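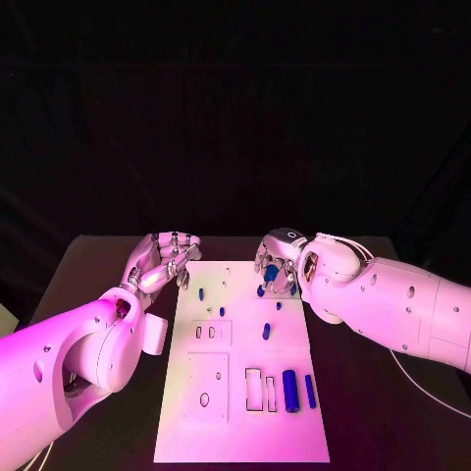 Two robot arms and a white board under pink light.

Student awards coordinator, Griltdale College, Sonetham

Griltdale College wants a part-time coordinator for its student awards. The post is 28 hours a week, term time plus the fortnight before the graduation ceremony in July. You would work in the student office on the Sonetham site and report to the registrar, Clementina Peixoto.

The college gives 10 awards each year to students in their last year. Departments put names forward in January, a panel of staff and former students reads them, and the results go out before the spring break. The largest award, the Rocha Prize, has its own form and asks for two references. Last year we had almost 70 nominations, and a good number arrived incomplete.

The work includes:

- sending out the call for nominations and answering questions from departments
- checking forms against student records and chasing missing references
- booking rooms for the panel and taking notes at its meetings
- writing the short citations read out at the ceremony
- ordering certificates and keeping the seating plan, which changes until the last morning
- helping with the graduation desk when the registrar's team is short

You need good written English, experience in an office and the patience to ask the same person for the same form three times. You should be able to keep personal details private. Knowledge of the Gretero records system is useful but we can train you. Some evening work is needed in June and July.

To apply, send a CV and a letter of no more than two pages to the student office, quoting reference 759. Please tell us in the letter about an event or deadline you have handled. Applications close at noon on the last working day of January. Questions about the post can go to Jin-sol Yoon in the same office.

Comments

Themis Sotiropoulos
Can the hours be worked over four days? The advert doesn't say.

Jin-sol Yoon
Yes, four or five days, to be agreed with the registrar. In July it will be five.

Benvinda Amaral
I graduated from Griltdale two years ago. Can former students apply, or does being on the panel list rule me out?

Jin-sol Yoon
You can apply. You would have to come off the panel list if you got the job.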